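Clearing the games drawer – a little gallery

Hello again! If you've found your way over from the curtains page, welcome, and mind the boxes. July was meant to be my month for painting the back bedroom, and instead I have spent most of it on one piece of furniture: the old Brulwood sideboard that came with us from the flat in Kurek Street. It has 6 drawers (five good ones and one that needs a hip against it) and the bottom left has been The Games Drawer for as long as we've had it.

I say games. By the time I got it open properly it held playing cards, two sets of dominoes mixed together, a cribbage board with no pegs, half a packet of birthday candles, the instructions for a boiler we no longer own and a surprising amount of tissue paper. My friend Renata Wróbel came over with a lemon cake and told me to tip the whole lot out, which I would never have dared do on my own. So we did!

The cards were the worst of it. I'd always thought we had two packs, and there were bits of five, some in their boxes, some in boxes belonging to other packs, and a good few just floating about at the bottom with the candles. Renata's method is to sort by the backs first and worry about the faces later, and I'm a convert. Once all the blues are with the blues you can see straight away what you're dealing with. 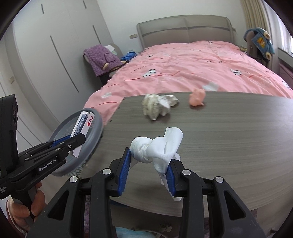
Then you go through each pile suit by suit, ace up to king, and anything left over goes in a saucer. I love this part. It's very soothing with the radio on, and I found I was humming. We ended up with three full packs, one short of the jack of clubs (he may yet turn up, he's been missing since the caravan holiday in Rusness) and one so far gone that it's going in the craft box for gift tags.

Tissue and wrapping got a pile to itself. I am a terrible one for keeping it – every pair of shoes, every Christmas bauble, every bit that comes round a candle. Anything that would still smooth out flat under my hand went back for wrapping, and the rest is now stuffed inside my winter boots so they don't flop over. If you do want to rescue creased tissue, a barely warm iron with a tea towel on top does very well. No steam!

A word on boxes, as I know somebody will ask. I bought the small lidded ones from Grostari, the ones with the little slot on the front for a label. They take two packs side by side with room for a scorepad, and they stack, so the drawer holds far more than it did. I did measure before I ordered, for once. The drawer is 60 cm across inside and that gives me a row with a gap at the end, where the cribbage board stands up on its edge.

Dominoes are still in a mixing bowl on top of the sideboard. One set has slightly rounder corners than the other and you have to hold them up to the window to tell, so that's a job for a wet afternoon.

Next is the drawer above, which has batteries, string and every takeaway menu since we moved in. If anyone has a jack of clubs going spare with a plain blue back, do drop me a line.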